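Gestbridge Gig Listings – README

Gestbridge is a set of 4,000 concert announcements, collected from the kind of music site that tells you the price, the venue and very little about the songs. Version 7, June 13, 2020.

What's in it

Each row is one announcement: headline act, support acts, venue, ticket price, booking fee and the announcement text. 3,000 rows are for training and the rest are for testing. Please don't train on the test rows. We can tell, and so can your reviewers.

Known problems

Support acts listed as "special guests TBA" are kept as written – there is apparently a very hardworking band by that name.
Wodness appears in three spellings, all used by the band's own label.
Fees are blank where the seller preferred to surprise people.
Zundik split up between versions 5 and 6. Their farewell tour has 2 entries so far and we expect more.

Files

listings.csv has the rows, venues.csv has the addresses, and notes.txt has the complaints.

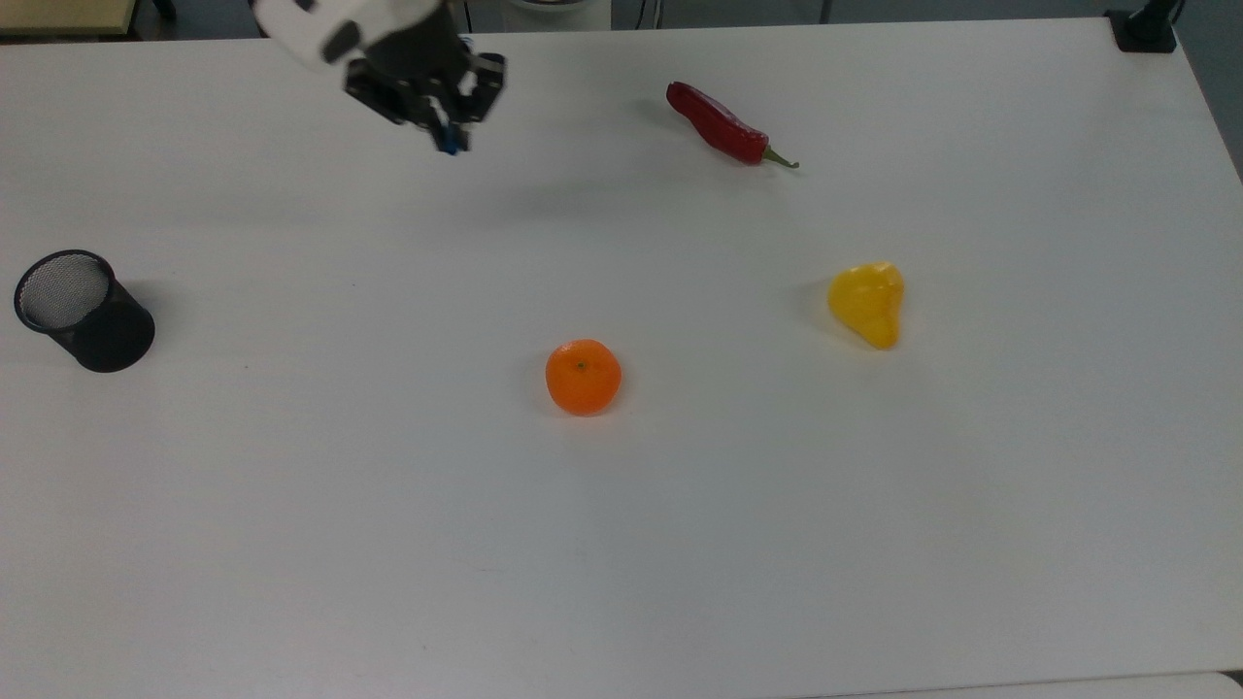
Tabletop with a red chili pepper, an orange mandarin and a black mesh pencil cup.

License and contact

Free for non-commercial use. Cite as "Khoo, Gestbridge Gig Listings, v7." Corrections go to the issue tracker, with a link to the original announcement if it's still up.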